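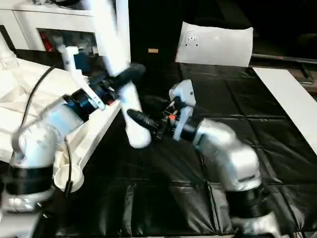

폴 연결부 정리 기록

Plollska 스탠드를 다시 조립하면서 확인한 내용을 적어 둔다. 4월에 한 번 분해한 뒤로 폴이 조금씩 기울었고, 체결 순서를 바꾸면 나아지는지 보려고 했다. 천은 씌우지 않고 골조만 대상으로 했다.

작업면에는 미끄러지지 않는 것을 까는 편이 낫다. 흰 부품은 어두운 바탕에서 찾기 쉽고, 나사산에 낀 부스러기도 잘 보인다. 천은 폴을 다 세울 때까지 한쪽으로 밀어 둔다. 접힌 채로 두면 부피는 크지만 폴 끝에 걸리지 않는다.

체결 전 점검

폴은 끝 모양으로 먼저 나눈다. 나사산이 있는 쪽과 둥글게 마감된 쪽이 있는데, 설명서의 그림은 둘을 거의 같은 굵기로 그려 놓아서 구분에 도움이 되지 않는다. 나사산은 마른 칫솔로 털었다. 윤활제는 쓰지 않는다. 예전에 Grusance 실리콘 스프레이를 뿌렸다가 체결부가 저절로 풀린 적이 있다.

손으로 돌려서 2바퀴 안에 뻑뻑해지면 나사가 비뚤게 물린 것으로 보고 처음부터 다시 넣는다. 공구는 필요 없다.
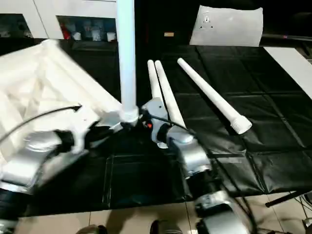

허브에 폴을 끼울 때 가장 신경 쓰이는 것은 수직도다. 처음 꽂은 폴이 기울어 있으면 다음 폴도 그쪽으로 끌려간다. 그래서 나사산이 있는 흰 폴 하나를 회색 허브에 똑바로 세우고, 그 밑동을 잡은 상태에서 나머지를 맞추는 방식으로 바꿨다. 허브 옆면의 빨간 버튼은 크기가 작아 손끝으로 위치를 먼저 확인하는 것이 좋다. 아직 끼우지 않은 폴은 검은 시트 위에 그대로 눕혀 두면 된다. 세워서 기대 두면 굴러 떨어지고, 나사산이 찍히면 교체 외에 방법이 없다.

순서를 바꾼 뒤 폴 상단의 편차는 5mm였다. 줄자로 잰 값이라 정밀하지는 않다. 이전 순서로는 따로 재지 않았으므로 개선 폭은 알 수 없고, 눈으로 보기에 덜 기운다는 정도다. 조립에는 14분이 걸렸다.

흰색 성형품

기둥 주변이 얇은 벽으로 나뉜 부품은 먼지가 잘 쌓인다. 물티슈로는 모서리까지 닿지 않아 Panasiuk 틈새 브러시를 썼다. 안쪽에서 바깥쪽으로 한 방향으로 쓸고, 칼라 아래는 브러시를 눕혀서 넣는다. 세게 누르면 솔이 휘어 구석을 그냥 지나간다. 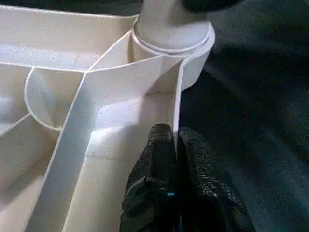
기둥 둘레의 칼라와 바깥으로 뻗은 리브, 그 사이의 칸

벽 두께가 얇은 부품이므로 리브를 손잡이처럼 잡고 드는 것은 피한다. 옮길 때는 바깥 테두리와 기둥 쪽을 함께 받친다.

남은 일은 천을 씌운 상태에서 기울기를 다시 재는 것이다. 보관용 가방은 Fanetti 것을 쓰고 있는데 지퍼가 뻑뻑해서 교체를 고려 중이다.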